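Section 9: Setting Up the Erell Delay Box for Bracket Racing

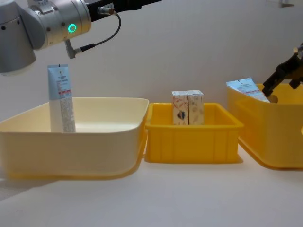 Light-blue and white packet leaning on the rim of the yellow bin.

Read this section before you wire the box into the car. It covers mounting, wiring, entering your first delay and making test hits. Dial-in entry for crossover racing is in the next section. If you are replacing an older Holovko box, the plug is the same but the wire order is different. Do not reuse the old harness.

Before you start

Check your class rules. Delay boxes are legal in most Super Pro and Top ET programs and are not allowed in most footbrake classes. If you run more than one class with the same car, you must be able to unplug the box, and some tracks want it taken out of the car. Ask at the tech line.

You will need the box, the harness, the transbrake button, a crimping tool, heat shrink and a test light. A second person is helpful for the test hits.

CAUTION: Disconnect the battery at the negative post before working on any transbrake wiring. A transbrake that releases with the engine running and the car in gear will move the car.

Mounting

1. Sit in the car with your belts tight and your helmet on. Pick a spot where you can read the display without leaning.

2. Hold the box in place and work every key with your driving glove on. Move it if you hit two keys at once.

3. Drill and mount with the rubber washers between the box and the panel. Snug is enough. Overtightening will crack the ears.

4. Keep the box at least 17 inches from the ignition box and the coil. Do not run the harness alongside the plug wires.

Note: Noise from the ignition is the most common reason for a display that blinks or resets on the burnout. Resistor plug wires are required.

Wiring

5. Run the black wire straight to the negative post of the battery. Do not ground it to the dash, the cage or the engine block.

6. Run the red wire to a switched source with a fuse of its own.

7. Connect the yellow wire to one side of the transbrake button. The other side of the button goes to switched power.

8. Connect the white wire to the transbrake solenoid. If your solenoid did not come with a diode, install the one supplied, with the band toward the positive side.

9. Tug each crimp, then cover it with heat shrink. Tie the harness every few inches and keep it off the headers and the driveshaft loop.

10. Reconnect the battery and turn on the switch. The display shows the software version and then all zeros. If it stays dark, go to Troubleshooting at the end of this section.

Entering a delay

11. Press MODE until DELAY shows.

12. Key in your starting number and press ENTER. The display flashes once and holds. The box keeps the number when the power is off.

13. Press the transbrake button and let go. You should hear the solenoid drop after the delay runs out. With the test light on the white wire, the light goes out at the same moment.

Test hits

Make these on a practice day if you can. Time trials work too, but you will have fewer tries.

14. Stage shallow, the same way every time. Bring the engine up to your launch rpm.

15. Let go of the button at the first flash of the top bulb. Do not try to guess it.

16. Write down the reaction time from the slip and the delay you had in the box.

17. If you were red, add delay. If you were late, take delay out. Change the delay by the amount you missed and leave everything else alone.

Do not make a change from one slip. Oksana Dmytriv, who tested the early boxes at Nallville, threw out her first hit of the day and worked from the next 3. That is still what we suggest. Anything that changes how the car leaves -- tire pressure, launch rpm, converter, front wheel size -- means doing the test hits over.

Note: Expect to need a different number at night. Most drivers see the bulb sooner after dark, and February air will not leave the same as summer air.

Troubleshooting

Display dark: Check the fuse, then the ground at the battery post.

Display resets on launch: Low voltage. Charge the battery fully and check the alternator.

Transbrake does not hold: Check for battery voltage at the white wire with the button pressed. If it is there, the problem is in the solenoid or the valve body.

Delay seems to wander: Look for a worn button first. The Fadaleo button sold with the box can be rebuilt with kit 40. Other makes should be replaced.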